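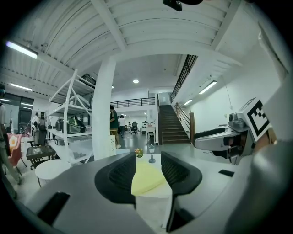

*Fig. 1. Small gray lantern-shaped ornament with orange and green flowers, white tabletop.*

# Week 4: Household lighting before and after the wires

Objects in the Home, Part 1
Lecture notes, Rania Atallah

Read before the seminar: Srour, chapters 2 and 3 (in the course pack). The Masri article is optional, but anyone writing on rural homes should read it.

## 1. Where we are

Last week covered heating and cooking. The open hearth gave off light as well as heat, and when the enclosed stove replaced it, many households lost the main light in the room. Keep that in mind this week. Lamps and stoves are usually treated in separate books, and the link between them gets missed.

## 2. Light from fat and wax

**Rushlights.** The pith of a rush, peeled and soaked in kitchen fat. Cheap, made at home, and held at an angle in an iron clip. The flame needs attention because the rush has to be moved up through the clip as it burns.

**Tallow candles.** Made from animal fat. They smoke, they smell, and they go soft in warm weather. Before the braided wick came in, the wick had to be trimmed often with snuffers. Snuffers are a kind of scissors with a box on one blade to catch the burnt wick. Do not confuse them with the cone used to put a candle out, which is an extinguisher. Students mix these up in the exam every year.

**Beeswax candles.** Cleaner, brighter, and expensive. Found in churches and wealthy houses. Household account books often list wax and tallow separately, and the split tells you which rooms were used for guests.

**Stearin and paraffin wax.** Both nineteenth century. They made a hard, clean candle available at a low price, at about the time oil lamps were improving. For a few decades people had real choices, and most homes used more than one kind of light.

## 3. The lantern as a form

A lantern is a light source inside a case. The case does two jobs. It keeps wind off the flame, and it keeps the flame away from straw, cloth and anything else that burns.

Parts to know:

- base, which holds the candle socket or oil font
- panes or sides (horn, glass, mica, or pierced metal)
- door or lift, for lighting and cleaning
- vented top
- ring or bail handle

Horn was used long before cheap glass. It was soaked, split, pressed flat and scraped thin. It gives a yellow, cloudy light, but it survives being dropped. Pierced metal lanterns give very little light and were mostly used to carry a flame from one place to another. Some older catalogs describe them as reading lamps. This is wrong.

The vented top matters most for dating. A plain cone with punched holes is usually earlier than a top with a separate raised cap, though local makers kept old patterns going for a long time. Never date a lantern on the top alone.

## 4. Kerosene

Kerosene changed household lighting within one generation. The fuel was thin enough to climb a flat wick without a pump or spring, so the lamp itself could be simple. A glass chimney steadied the flame and improved the draft.

It also made a new daily job. Chimneys had to be washed, wicks trimmed square, and fonts filled away from the fire. Felicidad Evangelista's interviews with former domestic workers have good material on this. Several of them remembered the lamp work more clearly than the cooking. Two extracts are in the course pack.

## 5. Case study: Cullcombe and Jullthorpe

The two villages are in the same valley and had similar populations. Cullcombe was connected to electric supply in 1933. Jullthorpe was connected 12 years later.

Wissam Masri compared household inventories from both places. His main points:

1. In Cullcombe, oil lamps stay in the inventories long after the connection. They move from the parlor to the shed, the cellar and the landing.
2. The first electric fitting was nearly always a single ceiling light in the kitchen. Bedrooms came last.
3. In Jullthorpe, people bought better oil lamps during the gap. The Hattar, a pressure lamp sold by mail, appears in many of the later lists.
4. Lanterns used outdoors hardly change in number in either village.

Point 3 is the one to discuss. It is easy to assume that a place without electricity simply waited for it. The Jullthorpe lists show people spending money on the older technology.

A caution on the source: inventories record what a clerk thought was worth writing down. Candles in a drawer were often left out. Masri says this himself in his notes, but the point gets dropped when other people quote him.

## 6. Lanterns without a flame

By the second half of the twentieth century most lanterns bought for the home were not needed for light. The shape carried on in porch fittings, garden goods, and small ornaments for shelves and tables (Fig. 1). Catalogs from the Trorko company move lanterns from "Hardware" to "Gifts" between one edition and the next, with almost no change to the drawings.

Srour calls this a "retired form": a shape that keeps its outline after its job has gone. Other cases are the bellows hung by a gas fire and the wagon wheel on a fence. Rafia Jafri disagrees with the term. She argues that an ornament still does a job, since it marks a room as cared for or marks a season. Both readings are in the pack. You may use either one in your essay, but say which.

## 7. Terms

- **Font:** the container for oil in a lamp
- **Bail:** a hinged, curved carrying handle
- **Draft:** the flow of air past the flame
- **Retired form:** see section 6

## 8. Seminar work

Bring notes on one light fitting or lamp-shaped object from a home you know. Record its material, size, where it is kept, and when it is used. Each person has 10 minutes to present.

The short paper on sections 5 and 6 is worth 90 points. Hand it in through the department office before noon on the due date given in the course outline. Late papers go to Rania Atallah directly.

Next week: water, sinks, and the wash house.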